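4.2 Comparison of the two controllers

Both controllers were run on the same arm with the same pair of soft fingers, so that differences in the results come from the control software alone. The Kingi controller closes the fingers to a fixed width. The Coltell controller closes them until the motor current rises, then holds. Each was given 200 attempts with the shape-sorter box in the walled enclosure, and the order of the pegs was drawn afresh for each block of attempts.

An attempt began with the peg already in the grip and ended when it had dropped through a hole or when the time limit was reached. Pegs that slipped from the fingers were counted as failures and were not picked up again. We did not tune either controller for particular shapes.

Most failures under Kingi came from the long, thin pegs, which turned between the fingers when they touched the rim of a hole.
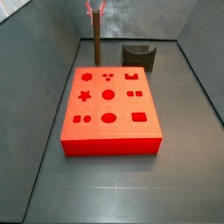

Figure 2. A cylindrical peg held above the floor or just touching it, behind the sorter box.

Coltell held these pegs more firmly but was slower to let go, and a released peg sometimes leaned against a finger for up to 2 seconds. We count this as part of the attempt time in the next section.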